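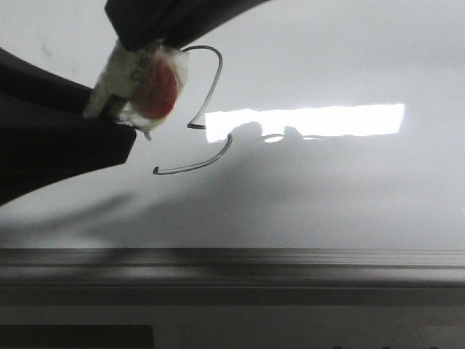
A marker with a white wrapping.

Home | About us | News | Schools | Contact

Curine extends marker and pen collection to 133 schools

Share 2 | Comments 2

Curine, the education supplies charity, has announced that its collection service for used markers, felt-tip pens and highlighters will be open to 133 primary and secondary schools from November. The service, known as Loko, has until now been offered to a smaller group of schools taking part in a trial, and will remain free of charge to all those that sign up.

Under the extended arrangements, each participating school will receive a collection box for its staff room or reception area, together with a set of labels and a printed guide for pupils. Full boxes will be picked up on the same vehicles that deliver paper, exercise books and art materials, and taken to the Curine sorting room at Onsri. Schools will not be asked to arrange separate transport or to separate items by maker.

Markers are among the most heavily used items in the classroom and among the hardest to throw away responsibly. The barrel, cap, nib and ink reservoir are usually made of different materials, and most household recycling collections do not accept them. Schools in the trial told Curine that they had often kept bags of dried-out pens in cupboards for years in the hope that a suitable route would become available.

At Onsri, items are checked by hand. Those that still write are cleaned, tested and packed for reuse by community groups, holiday clubs and adult learning classes. Those that do not are taken apart where this is practical, and the plastic parts are passed to Volomura, a processing company which turns them into pellets for use in plant trays, rulers and storage crates. Ink reservoirs are handled separately.

During the trial, around 90 per cent of the items received by Curine were suitable for either reuse or processing. The remainder consisted mainly of pens with metal bodies, broken correction tape holders and other objects placed in the boxes by mistake. A revised list of accepted items has been drawn up as a result and will be printed on the lid of every new box.

Ikhsan Sumampouw, Head of Schools Services at Curine, said:

"Teachers have been asking us for a sensible answer to this for a long time. A busy art department can get through a great many markers in a term, and staff do not like putting them in the bin. We are very pleased to be able to offer the service to every school on our delivery routes, and I would like to thank the trial schools for their patience while we worked out how large the boxes should be and how often they needed to be emptied.

"We have also learned that a good number of the pens thrown away in schools are still perfectly usable. Many had simply been stored upright with the nib at the top. The guide for pupils includes some advice on this, and we hope it will help schools to buy fewer pens in the first place."

The guide explains how to store double-ended and broad-nib markers, how to tell whether a cap is fully closed, and which types of ink should be kept away from whiteboards. It has been written for pupils aged seven and over and may be copied freely for classroom use. A large-print version is available on request, and schools may ask for additional copies when they register.

Schools will be able to choose between a collection every half term and a collection once a term. Those with larger art or design departments are advised to choose the more frequent option. Boxes should not be filled above the marked line, and lids should be closed before the delivery driver arrives. Liquid ink bottles, paint pens, glue sticks and craft knives are not accepted and should be disposed of in line with the school's existing arrangements.

Curine will publish a short report on the extended service at the end of the school year. The report will set out the weight of material collected, the share passed on for reuse and the cost of running the service. Individual schools will not be named in the report unless they have given their agreement in writing.

Registration is now open through the Schools section of the Curine website. Head teachers, business managers and heads of department may register on behalf of their school. Schools outside the present delivery area are invited to record their interest, and will be contacted if the routes are extended.

Notes to editors

Curine supplies classroom materials at cost to state-funded schools and runs a number of reuse services for books, paper and small equipment.

Loko accepts whiteboard markers, permanent markers, felt-tip pens, highlighters and plastic ballpoint pens of any make.

Interviews with Ikhsan Sumampouw may be requested through the Curine press office.

Contact the press office | Privacy | © Curine. All rights reserved. | Back to top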